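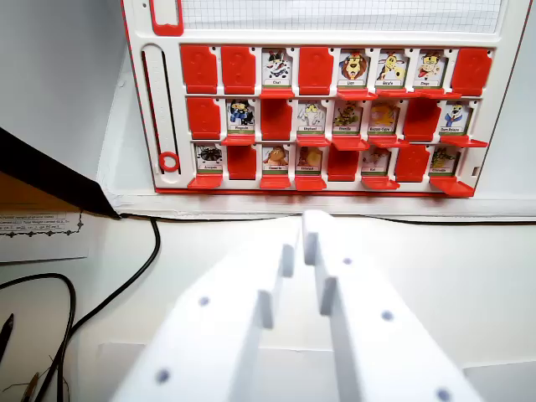
Treswood Animal Guessing Set: notes and word list

Version 3, updated in August. Kept by Wenceslao Fuentealba.

What this is

A set of notes, question cards and word lists for playing an animal guessing game in French with beginners. It goes with the upright boards that have hinged red flaps over animal cards. The names on the cards are in French (Chat, Lion, Girafe, Singe), and the files follow that spelling everywhere. English names are given in a second column and are not used in play.

The board itself is not included. If you already own one with French labels, the lists should be usable as they are. If yours is in another language, see "Changing the names" further down.

The board

Each board has three rows of eight windows, so twenty-four positions. A window either shows its card, with the flap folded down in front of it, or is closed, with the red face and its question mark showing. There is a slider track down the left side with a ring marker. We use it for keeping score, and any house rule for it is fine.

Cards are recorded by row and position, counting from the left as you face them. Row 1 is the top row. Closed windows are entered as "closed" and the animal name is left blank, even when you know what is behind the flap. Version 1 had people filling these in from memory and the sheets did not agree with each other.

Files

animals.csv — French name, article, English name, notes
questions.csv — 707 yes/no questions in French, with a level from 1 to 3
layouts.csv — recorded board positions, one line per window
rules.txt — the short rules we print and hand out
sounds.txt — pronunciation notes in plain spelling

How the questions were made

Most were written down during play at the Mansilla reading room, in sessions of around 40 minutes, and tidied up afterward. Spelling was corrected. Wording was left alone unless a question could not be answered yes or no. "Quelle couleur ?" was changed to "Est-il jaune ?" and so on.

Level 1 questions use only être and avoir. Level 2 adds common verbs such as manger and vivre. Level 3 is everything else, and it is uneven.

Known problems

Color questions cause arguments. The cards are cartoons, and players answer from the drawing or from the real animal depending on who is playing. The answer columns go by the drawing. The monkey wears a red cap, so "Porte-t-il un chapeau ?" is yes for Singe.

"Chat" is recorded as black and white. Some older layout lines say only black, and I have not fixed them all.

"Girafe" is spelled with one f. Lines imported from the Neritz list had two. Please report any that are left.

Gender is a weak spot. Many questions use "il" for every animal, including la girafe. Barulis sent corrections for level 1, and those are in. Levels 2 and 3 are still to be done.

Changing the names

Edit the first two columns of animals.csv and leave the row numbers as they are. The layout file points to the numbers and does not care what the animal is called. If your board has a different number of windows, change the position column too.

Use and credit

Free to copy, print and change for classes and home use. Please keep the name Treswood in the header of the rules sheet. Corrections are welcome — send the file name, the line and what it should say.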